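Search tickets Search this project Go

Print this page | E-mail this ticket

Wrist view drifting between episodes, second cell, Emden
Opened by: Siham Badawi
Project: Drevent, tabletop pick and place
Status: open, waiting on Traian

What I first noticed

Okay, so I was going through the January batch with a coffee, clicking along at double speed the way I always do, and the start poses looked off to me. We're supposed to begin every episode from the same home pose, arm tucked, fingers open, wrist view pointed over the work area. In the first 50 episodes it's lovely. After that the wall keeps taking up more of the view, and by the end of the batch the plate has nearly slid out on the right. If the policy never sees the plate at the start, it has to learn to go hunting for it, and that isn't the task we wrote down!

I asked Lumturie if she'd changed anything on her shift and she said no, except she'd restarted the controller after lunch. Parking that here for later.

Things I tried, in order

1. Re-homed the arm from the pendant. It went through the motion, said it was happy, and stopped in the same wrong place. I did it again because I'm stubborn. Same.

2. Checked whether the camera mount had worked loose (this was my favorite theory, I'll admit). I wiggled it, checked the screws, wiggled it again. Solid. And if the camera had turned on its own, the fingers would have moved in the picture too, and between the early episodes and the late ones they sit in exactly the same spot. So it's the arm that's pointing somewhere else, and the camera is just going along for the ride.

3. Opened the gripper all the way, left the arm at what it thinks is home, and grabbed a still from the wrist. Fingers wide, nothing between them but gray wall and a bit of the table edge, with the red plate only just hanging on at the far right. The table's back edge is running uphill too, and in the good episodes it's close to level.
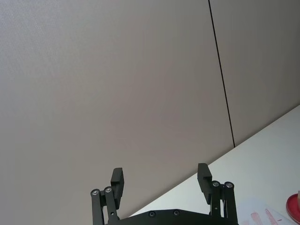
4. Compared the joint values in the log. This is where it got interesting! The good episodes and the bad ones list different numbers for the base joint, off by 2 degrees, and the wrist roll is off as well. So the arm is going where it's told. It's being told the wrong thing.

5. Looked for where the home pose comes from. There are two files with nearly the same name, one in the Drevent folder and an older one left over from the Benjelloun demo. I think the controller loads the old one on a cold start. That would fit with Lumturie's restart, but I haven't proved it, so please don't quote me yet.

Replies

Theophilus Akpalu: Your step 5 sounds right to me. I ran into the same pair of files when I set up the first cell and I just renamed mine. Sorry, I should have written that down somewhere. Can you hold off on deleting the old one? Raymonde still uses it for the demo.

Siham Badawi: Won't touch it! I've pointed the second cell at the Drevent file by its full path for now. I haven't done a cold start yet, because Lumturie has a run going and I'd like to stay on her good side.

Raymonde MacPherson: I can move the demo file to my own folder, no problem. What are we doing with the episodes we already have? The target is 2,000 and I'd hate to throw any out.

Siham Badawi: I'd hate it too. My vote is to tag them "home_shifted" and keep them out of the first training run, then add them back in a second one and compare. A little variety in the start pose might even help, but I want to pick it on purpose. Traian, could you write the tag script? The base joint value in the first log line is enough to sort them.

Traian Hodoroagă: Yes, I can do that. Do you want it to stop the recorder too if the value is off at the start?

Siham Badawi: Oh, yes please. A loud red message would be great. I'd much prefer losing a minute up front to finding this out 100 episodes later.

Still to do

- Cold start on the second cell once Lumturie's run is finished, then a fresh wrist still from home
- Raymonde to move the demo file
- Traian's tag script, plus the check in the recorder
- Put the home pose path in the setup notes (me)

Contact Grirnex support | Copyright Grirnex | Back to top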